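Monday, after tea

Kettle's on again and I've finally got my shoes off, so I'll write this down before it all slides out of my head. We had the clear-up at the Damstead hall today, the last one before winter, and I'd promised Radka I'd be there by 9, which I very nearly was (the bus took its time and I'd stopped to pet a dog, a lovely fat old thing with one brown ear).

Lizeth had brought a lemon slice, the good one with the condensed milk base, and there was so much talking over it that we didn't get going on the rubbish until late morning. I didn't mind a bit. I hadn't seen Arben since May and he wanted to tell me all about the new fence, which is going to cost him far more than the old fence did, and he's still not speaking to the neighbour. Poor Arben. I said I'd lend him the post hole digger if I can find it, so I must look behind the water tank.

Anyway, the sorting. I do love a good sort. Around 200 people came through for the Saturday lunch, Radka reckons, and it felt as though every one of them had put a cup down somewhere odd. I found one in the piano stool! Cans go in the Flonen bin, paper in the other, and plates back to the kitchen, where Todor was washing up and singing something mournful in a very nice baritone.

By the time I got to the white table there was a blue tray at one end with a pale green plate in it, that soft minty colour Mum's old bathroom used to be, and then two paper cups and a red can all scrunched in at the waist. I thought the can looked rather festive, like the twist of foil on a Christmas chocolate.

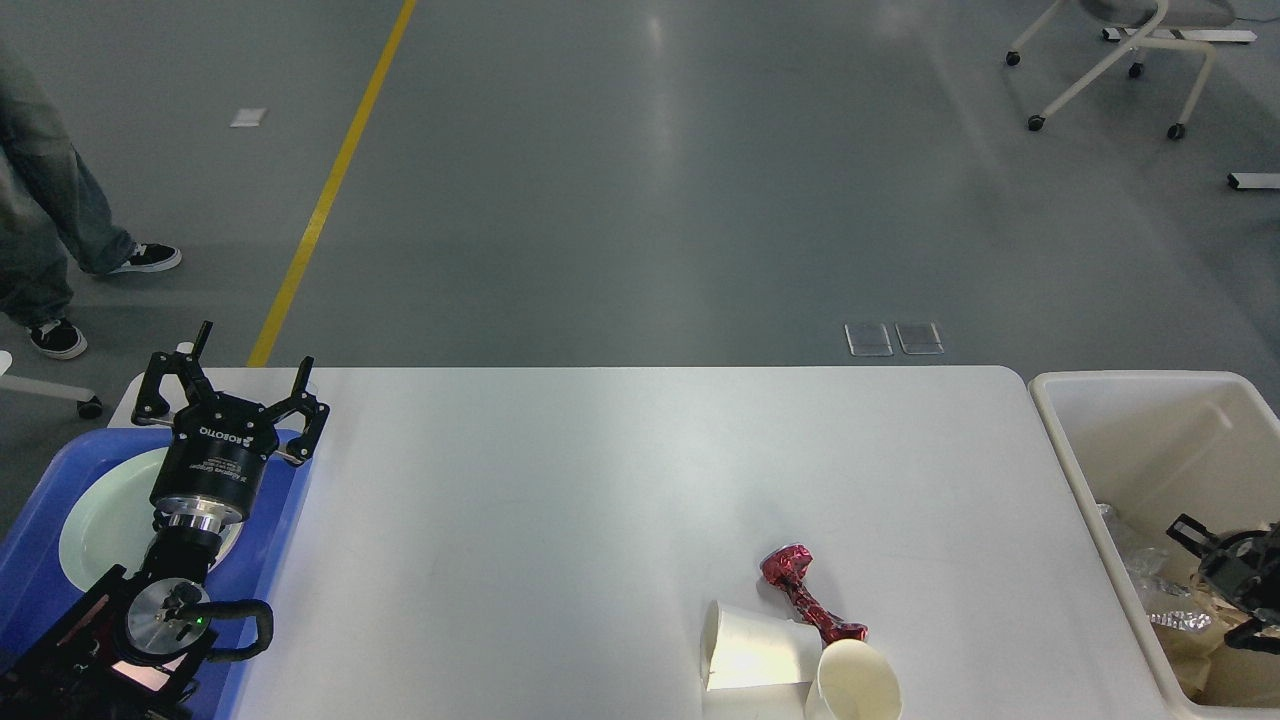 Tomorrow

Ring Biljana about the tablecloths. Find the post hole digger. Get bread and something for the freezer, and ask Lizeth for that slice recipe before she forgets she offered.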